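Plillaver Signs Long-Term Supply Agreement for Plokavine Solar and Storage Project

Plillaver, an independent power producer, has signed a long-term agreement to supply electricity from its Plokavine solar and storage project to Saraç, a maker of ceramic tile and bathroom fixtures. Deliveries are expected to begin in February, once the second phase of the plant has been connected to the grid.

The Plokavine project is being built on former grazing land next to an existing transmission corridor. When both phases are complete it will have an installed capacity of 313 MW, with a battery system able to discharge for up to four hours at full output. The first phase is already generating and sells its power on the wholesale market.

Under the agreement, Saraç will take a fixed share of the plant's output for its kilns and glazing lines. The price is set for the full term and is not linked to the cost of natural gas. The remaining output will be sold to other buyers or into the market. The two companies did not disclose the price.

"Our kilns run day and night, so we needed a supplier that could offer more than daytime solar," said Songül Ekinci, head of energy purchasing at Saraç. "The battery was the main reason we chose this project over the other bids. It covers the early evening hours, when we pay the most for power today."

The second phase covers the southern part of the site, on the far side of the county road. Pile driving has been completed there and crews are now installing trackers and modules. The trackers follow the sun from east to west during the day and go to a flat position in high wind. Cable trenching between the module rows and the inverter stations is under way, and the main transformer for the second phase has been delivered and set on its foundation.
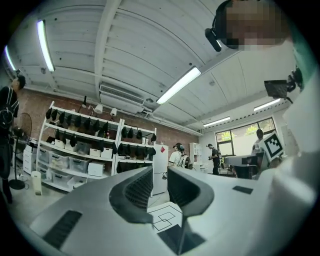

2 min remaining

The battery system will be installed in 29 enclosures beside the project substation. Each enclosure has its own cooling and fire detection equipment and can be taken out of service without shutting down the others. Plillaver has agreed on an emergency response plan with the local fire department, which will receive training at the site before the batteries are energized.

Power will leave the site through a short overhead line to the existing transmission corridor. The line uses an easement granted during the first phase, so no new land is needed for the connection. Work at the substation includes a second transformer bay, new switchgear and an extension of the control building.

"The first phase gave us a good understanding of the ground conditions and of how the grid operator wants to run this connection," said Herman Setiawan, project director at Plillaver. "We changed the pile design in a few areas and moved two of the access roads – both changes have saved time on the second phase."

Lumix, an engineering contractor that also worked on the first phase, is responsible for the electrical design, procurement of the inverters and commissioning of the full plant. Its contract includes the plant controller, which will manage the solar and battery systems as a single facility and respond to instructions from the grid operator.

"Commissioning will be done in blocks, starting with the rows closest to the substation," said Narendra Tyagi, site manager at Lumix. "Each block is tested on its own before it is tied in with the first phase. The battery comes last, after the new transformer has been in service for a period set by the grid operator."

Plillaver will operate the plant with its own staff from a control room on the site. Routine maintenance, including module cleaning and vegetation control, will be put out to bid among local companies. Sheep already graze between the rows in the first phase during the growing season, and the same arrangement will be offered to neighboring farms for the second phase.

Construction traffic will continue to use the northern entrance only. Deliveries of heavy equipment are scheduled outside school bus hours, and the county road will stay open in both directions except for short closures when cables are pulled across it. Notice of each closure will be posted at the site entrance and sent to nearby households.

Financing for the second phase was arranged before the supply agreement was signed and does not depend on it. Plillaver said the agreement would give the project steadier income and allow it to refinance part of the construction debt once the plant is fully in service.

"A long contract with an industrial customer makes our revenue easier to plan," said Valentina Echeverría, chief financial officer of Plillaver. "We are in talks with other manufacturers about part of the remaining output, and we will announce any further agreements when they are signed."

About Plillaver

Plillaver develops, builds and operates solar and battery storage plants. It sells electricity to industrial customers, utilities and the wholesale market.

Media contact

Tülin Şimşekoğlu
Corporate Communications, Plillaver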